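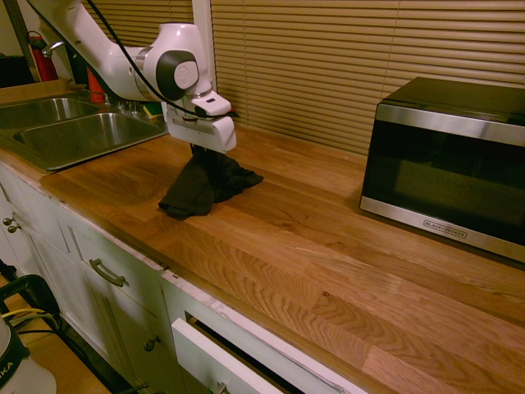

Gray cloth in the gripper, over the wooden counter

Open day at the Cliltadham treasury, May 30, 2019

The treasury at Cliltadham opens its doors to the public only a few times in the year, and I had wanted to go since I read of it in March. The train to Sondby was late, so I missed the welcome speech and joined the first group on the stairs. We were asked to leave our bags and umbrellas in the lower hall.

The collection is kept in two rooms. In the first are the swords, the seals and the orders. In the second is the coronation crown of the Hinent dukes, together with the orb and a scepter which was shortened at some time and never made long again. The rooms are cold and the light is kept low. One must stand for a moment before one sees anything at all.
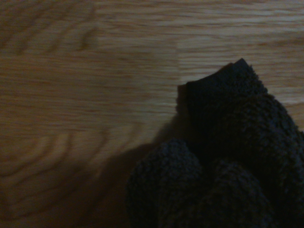

Lamduan Boonchu
Member and occasional writer, Sangkhawat Society for the Study of Regalia

I will write mostly of the crown, as it was the reason for my travel. It weighs 700 grams, less than I had expected from the old engravings, where it looks very heavy. The ring is of gilded silver and carries eight leaves, four tall and four small. The inventory lists 41 pearls. Several of them are later replacements, and our guide, Apinya Intarasuk, showed us how to know the new ones by their more even color. After she had said it I could not stop looking at them.

The inner cap is of red velvet, and it is not the first one. The first cap was lost when the crown was moved to a monastery during the war, packed in a barrel under oats. Mrs. Intarasuk told this story with some caution. The barrel is mentioned only in one letter, and the letter was written by a man who was not there.

What I did not know before is that the crown was made for a ceremony that did not take place in the way it was planned. The duke fell ill on the road and was crowned in his bed, with a simpler crown borrowed from the cathedral. The new one was carried in front of his coffin two years later. I find this sad. The label in the glass case gives it half a sentence.

After the tour there was a talk by Somkiat Jaidee about the scepter. He thinks it was cut to fit a smaller travel case, and he had brought drawings of the case to compare. Buppha Paisan, who sat in the row before me, asked him if the cut could be a repair of a break. He agreed that the end of the shaft should be examined again. The talk was long but I was glad I stayed.

The catalog was sold out before noon. A new printing of 200 copies is ordered, and one can leave a name and address at the desk. I left mine.
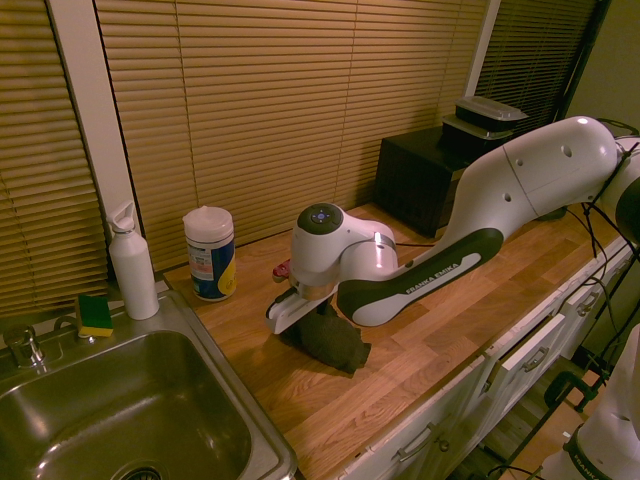
Can visitors take photographs of the crown?
Photographs are allowed in the first room only. For the crown, the treasury sells postcards at the desk, and researchers may ask in writing for a print.

The bus back to Sondby leaves from the lower gate, and the last one goes before the treasury closes, so it is better to ask for the timetable when you arrive. I walked to the station by the river path with two other members of our society.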